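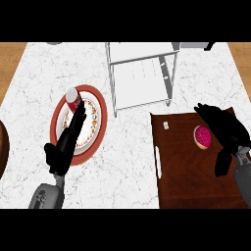

*sim view, marble counter, left gripper on the can, right one over by the donut*

**bellby_bench** · February 22, 2025

ok so the two-arm kitchen build finally runs in sim start to finish without exploding. Task is move the can off the plate, donut goes on the plate. Real arms are still in pieces on my garage bench, want the sim side sane before I bolt anything down.

Problem: left hand closes low on the can. Lower side, fingers wrapped over the body. In the replay it lifts then the can rolls in the grip, 9 times out of 35. Friction? Grasp height? Both? Log spits out warning 1202 (my own code, means contact normal flipped) on every bad one.

**ochoa_m**

Grasp height. You're coming in diagonal and low, the weight's all above your fingers. Go higher.

**Kelley**

disagree, higher and you hit the lid with the palm. that's a bulky hand. I'd fix the contact params first. what's your timestep

**bellby_bench**

5 ms. yeah I know

**Kelley**

there you go lol. that's way too coarse for finger contact. halve it, then halve it again

**ochoa_m**

Timestep won't fix a bad grasp. Seen this on our shop build, Marwa Nasr and I spent all of May tuning solver stuff and the answer was move the hand up a bit. Also why is the can on the plate at all? Rim is right there for the fingers to catch. Start it on bare marble, plenty of room in the middle.

**bellby_bench**

can on plate is the point, it has to clear it before the donut goes over. not changing that. can try the higher grasp tho

**vilem_c**

Is the right arm waiting on the left or just parked there? If both plan at once you will get the hands meeting over the middle. Ask me how I know. - Vilém Čierny

**bellby_bench**

waiting. it hovers half open next to the donut till left is clear. havent even got to squishing the frosting yet

**Kelley**

make the donut rigid for now. seriously. soft body on top of that timestep = pain

**bellby_bench**

it is rigid. ok, rerunning tonight, smaller step first and THEN grasp height, one change at a time so you two can stop fighting

**ochoa_m**

Wrong order but fine. Post the 1202 count for each.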